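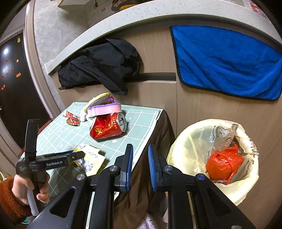
Posted in March by the Ustlow site support desk

Ticket: Table clearing task, wrong sort decisions and slow cycles
Site: Ustlow, staff kitchen station
Reported by: clearing shift, second line
Status: Open, workaround in place

Symptom. Operators on the paired hand grippers report that the Rindow task sheet stalls at the sort step. Table items get picked up without trouble, then the operator waits for a keep/discard prompt that comes late or is wrong. 19 stalls logged on one shift. Before the changeover the same people cleared the table by hand and made that decision themselves.

Entry 1, 08:40. Checked both grippers of the pair. Finger travel normal, pads seated, pivot screws tight. No mechanical fault. Swapped left and right units between operators and the stalls continued.

Entry 2, 09:25. Checked the item list. Snack wrappers and crushed drink cans are set to discard. Soft goods have no class of their own, so Rindow falls through to the nearest match by size. This puts sponges, felt pieces and small plush items in the same group as crumpled packaging, and the prompt reads "bin."

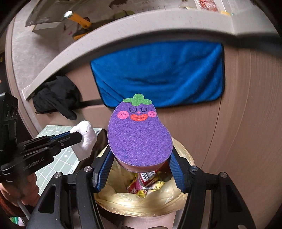
Operators had been overriding the prompt from memory, and the override was not recorded anywhere. The weekly summary from Trerodix therefore showed a clean run while the shift was correcting it item by item. The supervisor's sheet had the stalls down as operator hesitation. I have asked for that wording to be removed from the sheet.

Entry 3, 10:50. Added a "soft, keep" class and reloaded the list. Stalls went down. The remaining ones are on packets.

Entry 4, 11:30. Packet stalls reproduced. The prompt looks for a torn edge to decide whether a packet is finished. A packet with a serrated edge and one that has been opened can score the same, and print facing the wrong way makes it worse. Turning the packet over before the prompt helps in 2 cases out of 3.

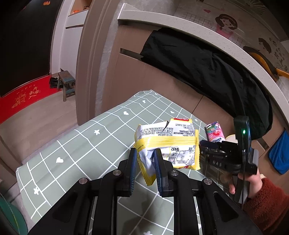 Threshold raised one step. It now asks the operator on any packet under the new score and takes no default. This adds a button press per packet. The shift was consulted and prefers the press to a wrong prompt.

Entry 5, 13:15. Staffing note. The target on the wall was set from hand clearing times and was not adjusted when the grippers came in. Operators are skipping the rest interval to meet it, and wrist complaints have been passed to me twice. This is outside the ticket but I am recording it. Forwarded to Moreira for review.

Open items:
- Override key to write to the log (Trerodix)
- Target to be reset from gripper cycle times (Moreira)
- Rest interval prompt to be switched back on in Rindow

Do not close until the override entries show up in the summary.

Comments (3)

second_line_pm: Same packet problem on our shift. Turning them over works but the cable catches if you cross hands, so pick the near side first.

kbench: Is the "soft, keep" class in the shared list or only at Ustlow? I reloaded and do not see it.

ustlow_support: Local only for now. Export it from the station menu and load it by hand.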